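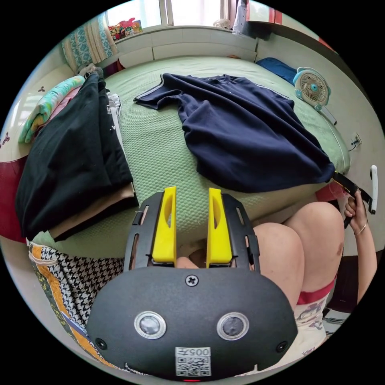 Do T-shirts get folded before or after they are sorted by color? After. Sort first, then fold, so each pile only gets handled once.

January 8, 2019, Stuvesgate, bedroom

Folding on the bed again, on the pale green waffle bedspread. The texture holds a shirt in place better than the smooth cover we used in November, but a hem still bunches if it gets dragged, so lift and lay.

Navy tee with the white piping: get the sleeves out flat before the first fold. The piping makes a good guide line. Sides in, then up from the hem in thirds.

Black pile is getting tall. Eight is the limit I wrote down for Molon and I'd keep to it — past that the lower ones slide out. Heavier beige things go at the bottom.

Quilt stays folded by the head of the bed. Don't start a pile on top of it.

Drawer at Drurusness takes nearly 800 mm of folded shirts standing on edge. Akande list still needs the shelf widths. Ask about hangers.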